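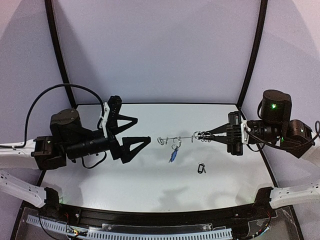 The Blue Tag

My uncle left me the cabin at Ladberg and a wire puzzle with the key hanging from it. To open the door you had to get the key ring off the rod. That was his idea of a will.

I sat on the step for 2 hours, turning the ring through the loops – back, over, back again. It began to rain. The tag on the ring was blue and had gone slick in my fingers.

Then I put the key in the lock with the whole puzzle still hanging from it, and the door opened.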